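Search questions, topics, people
Popular searches: damp, grout, sash windows, painting over gloss

Winstead Home & Garden Help

Pale blue wall with a dark brown ceiling – will it make my room feel like a cave?

Asked 2019-07-16 in Decorating

Hello all! We moved into our place in Winstead in the spring and I have finally got round to the back room, which I'm very excited about. It has been magnolia for as long as anyone can remember. I want one wall in a really soft sky blue and the ceiling in a proper dark brown, almost like chocolate. My sister thinks I've lost my mind. The room gets the sun until lunch and then goes a bit flat.

Every time I picture the colours together I love them more.
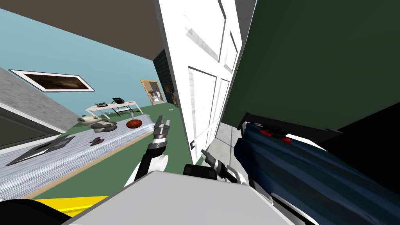
The blue and brown together, in a rendered room

My questions are:

Does a dark ceiling really bring the height down as much as people say? And should I go for matt or is a bit of sheen all right? I've got a budget of 2,000 for the whole room including a new floor, so I'd rather not paint it twice. Any tips on keeping the line neat where the wall meets the ceiling would be brilliant too, I'm hopeless at edges.

3 answers

Answer 1 (marked helpful by 37 people)

Do it! I did a dark ceiling in my dining room two years ago and it is still my favourite thing in the house. It does feel a touch lower but in a snug way, and in the evening with the lamps on it is gorgeous. Go for dead flat matt. Any sheen at all up there and you'll see every roller mark and every bump in the plaster, and old ceilings have plenty of both.

Ceiling first, then walls. Let it dry overnight, run your tape along, and brush a thin coat of the ceiling colour over the edge of the tape before you start with the blue. It seals the gap and the blue can't creep under. Pull the tape off while the last coat is still a bit tacky. I used Groltomico trade matt, which covered in two coats over a grey undercoat. Without the undercoat I think I'd have needed four.

Buy a big piece of lining paper and paint a sample of each, then move them round the room for a few days. Blues change such a lot – mine looked lovely at breakfast and nearly grey by tea.

Answer 2

magnolia is fine and sells houses

Answer 3

Agree with the first answer about matt. One thing to add, check your bulbs before you blame the paint. We had cool white ones and our blue looked like a dentist's, swapped them for warm and it was a different room. Younis on the high street does sample pots and they'll mix the brown for you if you take in a scrap of fabric. Closed for stocktaking one week in September so don't leave it till then.

Also get a 40 watt equivalent for the lamps, anything brighter makes a dark ceiling look patchy. Please come back and show us when it's done!

Related questions
Can I paint straight over woodchip?
Flullau floor boards, has anyone fitted them?
Best roller for a textured ceiling
How long should I leave new plaster before painting?
Getting paint off a brass light switch

We use cookies to remember your settings and to see which pages are read. By carrying on you agree to this. Manage cookies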